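Thread: the whiteboard fault, and why I've spent most of August thinking about grip force. This one was so much fun to chase down, even with the two bad days in the middle of it.

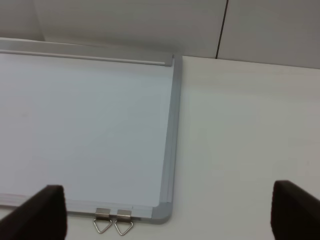 The job at Karkenora sounds easy. Arm picks up a small framed whiteboard, carries it over to a rack, hangs it. The customer wants it done all shift long without anyone standing next to it. We'd been getting clean runs for weeks and I was feeling pretty good!

Then on run 145 the arm got hold of the edge, lifted, and about halfway up it just let go. No alarm, no stop. The board dropped flat on the table with a bang you could hear in the kitchen.

No one was near it, thank goodness. But a metal-edged board coming down from chest height onto somebody's hand is a bad day, so I hit the stop, taped off the table and wrote it up before touching anything else.

First guess: slippery frame. Aluminum is smooth, fingers are smooth, makes sense, right? So I cleaned everything, put on fresh finger pads (I love fresh finger pads) and started over. It dropped again on run 232. Same height, same silence.

Second guess was the hanging hooks. They swing, and if a wire loop gets under a finger the grip closes on wire and never really gets the frame. I was so sure about this one that I told people at lunch.

I was wrong! Grip width in the log was perfect both times. The fingers had the frame, the whole frame, and nothing else in there with it.

What did look odd was the force reading. It sat at exactly the same value for the last stretch before each drop. A real force reading wiggles all the time, even when the arm is standing still. This one was a ruler line.

So, a frozen sensor value. The gripper controller kept getting the last good number, thought it was squeezing harder than it needed to, and politely eased off. Then eased off again. Then bang.

Emília Kováčik spotted the next bit and I want to give her full credit. She laid the drops over the joint angles and both happened while the wrist was rolling past the same spot. "It's your cable," she said, and went back to her soup.

It was my cable. The sensor lead runs through a clip by the wrist, and the clip had been pushed on a little too tight (by me, in spring). Every roll bent the lead in the same place. By now one conductor was broken inside the jacket and only touching itself when the wrist was straight.

You could not see a thing from the outside. Ľudovít Danko had to put a meter on it and bend it with his thumb while I rolled the wrist by hand with the power off. Beep, beep, nothing, beep. Best sound I've heard all month.

Now the part I think matters more than the cable, so stick with me. Cables break. The arm should have known. Our Breltel controller has a setting for what to do when the sensor stops sending new values, and ours was set to "hold last value". It had been that way since we set the thing up.

With hold last value, a dead sensor looks exactly like a very calm one. We switched it to fault on stale data: if there's no fresh reading in 98 milliseconds, the arm stops where it is and the fingers stay closed at whatever they had.

Staying closed is the piece I'd shout from a roof if I had one. Our old stop routine opened the gripper on some faults, left over from a job with soft foam blocks where dropping was fine. A framed board is a different animal -- it has corners.

Then we tested it on purpose, which was a blast. Pulled the sensor plug in the middle of a lift, over and over, at different heights, with foam on the table and everybody behind the tape. It held the board every time.

We also rerouted the lead with a wide, lazy loop and a clip you can't overtighten. Ľudovít wants it bent-tested once a month and it's on the checklist now, right under the finger pads.

As of this afternoon we're at 331 lifts since the fix with no drops. I'm not calling it done yet. The Skomik site has the same arm and the same clip, and I'm pretty sure the same setting, so I'm heading over there next with a meter and a bag of new clips.

If you run anything with a force sensor on it, go look up what your controller does when the numbers stop changing. It took me ten minutes to find ours, and most of that was finding the right menu.

Will post the log plot once I've cleaned up the axis labels. The flat line is really something to see.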